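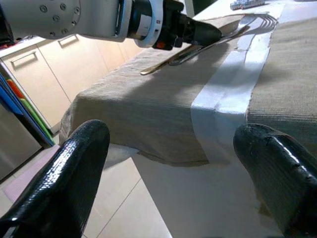
According to Rautiainen, a grasp planner that has to be re-tuned for every utensil is only a lookup table, and our interim version deserved that remark. It stored one approach angle per object class. The version reported here computes the angle from the segmented outline of the object.

Grasp planning for thin objects, Udico project, software part

The planner runs as a separate process and sends waypoints to the arm controller. A fork on cloth is a difficult input – its shadow runs parallel to it and can be merged into the mask. We added a brightness check before the principal axis is fitted.

We logged 274 planning requests. The old version returned a valid path for 196 of them. With the new one, 11 requests were rejected, all by the collision check between the two arms. That check still treats each gripper as a single box, so it refuses some paths that would be safe.

Open items: replace the box with a finger-level model, and move the thresholds out of the source code into the Trurnden config file. Replanning after a failed grasp is not implemented.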